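Folding notes, bedroom setup, June 2019

Carried on with the T-shirts. The tile mat stays on the bed for now. On the bare sheet the cotton drags and the hem creeps back toward you when you smooth it out, and on the mat it mostly stays where it is put. Board from Torkoteck still not here, so all folds are by eye.

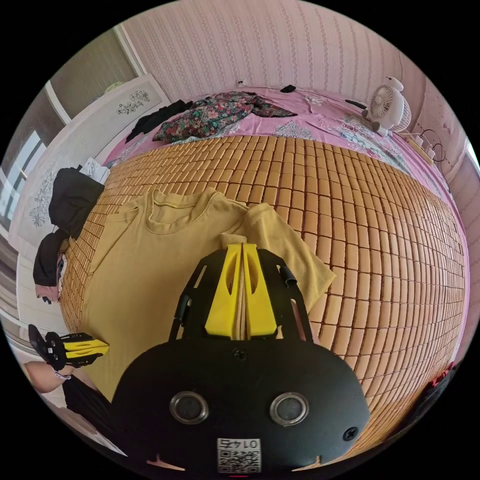
Mustard tee laid out flat, neckline to the far side of the bed. Started from the collar again. Sleeves in first, then sides, then hem up to the neck. Going hem first gave a fat roll at the collar every time and I have dropped it.

The floral piece and the black one are still heaped on the pink sheet behind the mat. Leave them for the next session, the floral one slides and wants its own method. Fan with the ears is on the corner of the bed. Keep it off while laying out sleeves.

Seams between the tiles are handy for lining up a side edge, but they curve if the mat is not pulled tight. Pull it tight first.

To do:
- finish the set of 26, then repeat with the Virkau shirts
- 60 seconds per shirt is still the target
- get the cables by the wall tied up
- ask Barard if the mat comes in a longer size, 180 cm would do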